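2024-08-19, bench notes, Sikel cup rack

Finally got to spend a proper morning on the tabletop rack and I'm so pleased with how it's coming along! Hiyori brought the base over from Stukdale on Friday, and the reddish-brown finish is much nicer in person than on the sample chip. It has a bit of gloss but doesn't glare under the bench lights. The wire is the black stock we settled on in July. Tall loops, open all the way around, so you can see at a glance how many cups are left.

Paper cups only for now. Toivo wants to try the heavier Ogura ones too, but I'd like to get the loop spacing settled first. We bought a carton of 800 and I've already crushed a fair number by squeezing the stack too hard (they went in the recycling, and one is holding my pencils).

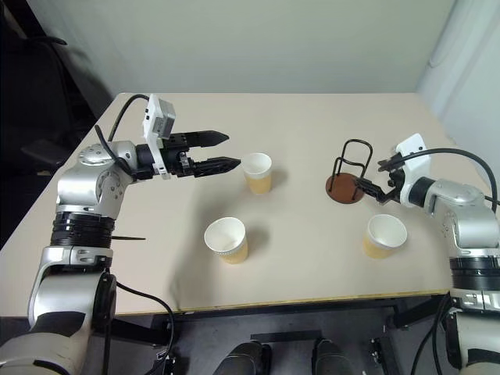 Loading from the side works so much better than dropping cups in from the top. With the top route the rim catches on the wire maybe one time in three — from the side the stack just tips in and settles. I did 20 loads each way before lunch and didn't want to stop.

Things I'd change:
Base could go a touch wider. It's fine on the table, but I nudged it with my elbow and it wobbled more than I liked.
Bend radius at the top corners, try the 31 mm former.
Felt or rubber underneath, ask Alholm what they have in round pads.

Toivo thinks the rack should sit nearer the middle of the table for the café mock-up. I like it toward the back, it leaves room to set a cup down and pour. Trying both tomorrow with Hiyori, who is bringing lids.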